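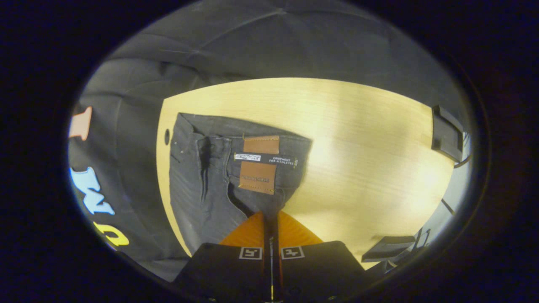
The following list is used by us for the yearly check of the sewing and pressing room at Fallell, second floor. It was filled on February 13, 2026, and the previous one is from December. Every work table must be smooth along its edge, so that no cloth is caught and no hand gets a splinter. The table with the rounded edge and the small dark hole near it, where the folded dark jeans are lying, belongs to this point also, and I passed it.

**Tables and floor**

- [x] Table edges smooth, no splinters
- [x] Tables stand firm when pushed
- [ ] Floor free of threads and pins. *Comment: pins found under the window bench. Please use the magnet at the end of each shift.*
- [x] Passage to the door kept free

**Irons and steam**

- [x] Cables without cuts or burns
- [ ] Heat-proof rest for each iron. *Comment: one rest is cracked. A new one is ordered from Panicker, until then this iron stays unplugged.*
- [x] Water tank emptied at night
- [x] Steam hose tight at both ends

**Sewing machines**

- [x] Needle guard fitted on all 6 machines
- [x] Foot pedal does not slide
- [ ] Belt cover closed. *Comment: on the Pilo machine the cover is held with tape – this is not accepted. To be repaired within 14 days.*
- [x] Light works at each place

**Fire and first aid**

- [x] Extinguisher sealed and in date
- [ ] First aid box complete. *Comment: plasters are almost finished and the eye wash is missing. Four packs of plasters to buy.*
- [x] Emergency light stays on after the power is cut
- [x] Exit sign is readable from the cutting corner

Result: passed with four open points. The belt cover is the most urgent. The next visit to the Posden room will use the same list, but with the chemical cupboard added.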